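Flotley Home Forum > Kitchen and Table > Sorting kids' cutlery and chopsticks

mirabelle_mira
September 25, 2020
Hi all! I finally tipped out our cutlery drawer, and I have more chopsticks than I know what to do with. We got into the habit of keeping every pair from Petchrat, our noodle place, and then there are the kids' forks on top of that. Do you store chopsticks in with the forks, or do they get their own spot? I've put some out on the table to pair up before anything goes back.
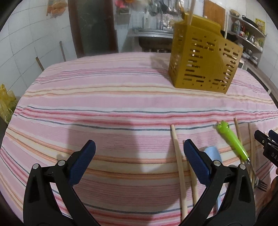 Chopsticks and the green fork, mid-sort

The green fork stays no matter what, my youngest won't eat peas without it.

vurkasska14
Own spot, every time! I stand mine in a tall jar by the stove - tips up, so they can air out - and I've never gone back to the drawer. Love the little character on the end of that fork, by the way.

plainoldspoons
I'll disagree, kindly. A jar by the stove gets greasy, and mine were sticky within a month. Long narrow tray, forks on one side, chopsticks on the other, done.

vurkasska14
Fair, but I wash the jar when I wash the chopsticks :) Maybe you fry more than I do.

tansy_568
Whichever you pick, please thin them out first. I had 50 pairs before last November and we are a family of four! Also, that striped tablecloth is so cheerful, I'd leave it all out just to look at it.

mirabelle_mira
Thank you, everybody. I think I'll try the tray, and the spare pairs can go in the picnic bag.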